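Balogun opens vehicle software workshop in Pirnville

Independent garages will be able to send cars for control unit repair and software updates without going through a main dealer

PIRNVILLE, 12 June 2018: Balogun, the vehicle electronics repair company, has opened a workshop in Pirnville for the repair, testing and reprogramming of electronic control units in cars and light vans. The workshop is at Unit 2, Fustholm Road, and is taking bookings now from independent garages, bodyshops and fleet operators.

A modern family car can carry dozens of small computers. They manage the engine, gearbox, brakes, airbags, lights, windows and heating, and they pass messages to one another over a shared network. When one of them fails, the fault often shows up somewhere else in the car. Many smaller garages have the tools to read a fault code but lack the equipment to open, test and reprogram the unit that caused it.

Until now, most garages in the Pirnville area have had two choices in such cases. They could fit a new unit from the manufacturer and have it coded by a dealer, or they could post the old one away and keep the customer's car off the road until it came back.

"We were getting parcels from the same garages week after week," said Chinyere Uzor, managing director of Balogun. "They were paying for couriers and their ramps were blocked by cars waiting for a part. Opening here means they can drop a unit off in the morning and speak to the person who is going to work on it."

The workshop has 10 test benches. Each can power a control unit outside the vehicle and imitate the signals it would normally receive from sensors and switches. Technicians can then watch how the unit responds, find the failed component and replace it on the circuit board. The repaired unit is run on the bench again before it is returned.

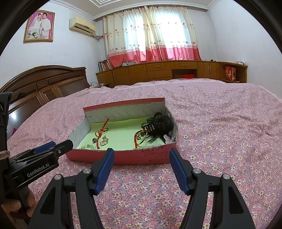
Repairs are logged in Mindmont, the job tracking system written by Balogun's own software team. A garage with an account can log in to see which stage a job has reached, read the technician's notes and download the test report. Mindmont also stores a copy of the original software from every unit that can be read, so that a car's settings can be restored if a later update goes wrong. The library holds files from 2101 control units at present.

Aminu Abubakar, head of technical services, said the software side of the business had grown faster than the repair side. "A lot of what comes in has nothing broken on the board," he said. "The unit needs the right version of its software, or it has been swapped from another car and needs to be matched to this one. That can be a short job if you have the correct file and a long one if you don't."

Balogun does not carry out engine tuning, mileage changes or the removal of emissions equipment. Garages sending in immobiliser or key-related units must supply proof of ownership for the vehicle, and the company will hold a unit until the paperwork has been checked.

Training for garages

The Pirnville site includes a training room, and courses for working mechanics will begin in August. The first covers basic network fault finding, including how to tell a wiring fault from a failed unit. A second course, on safe software updates, deals with battery support during programming, choosing the right interface and what to do when an update stops part way through.

Courses will be taught by Adesuwa Okoro, who joined Balogun from a dealership workshop. Each costs £333 per person, including printed notes and lunch. Places can be reserved by account holders now and will open to other garages once the first dates have been confirmed.

Opening hours and bookings

The drop-off counter is open from 8am to 5.30pm on working days. Units should be labelled with the registration number, the fault codes recorded and a contact name. Garages that prefer to use a courier can continue to do so, and existing accounts will be moved to the Pirnville workshop without any change to prices or terms.

Press enquiries should be addressed to Sandamali Patwary, communications manager, at the Pirnville workshop.

ENDS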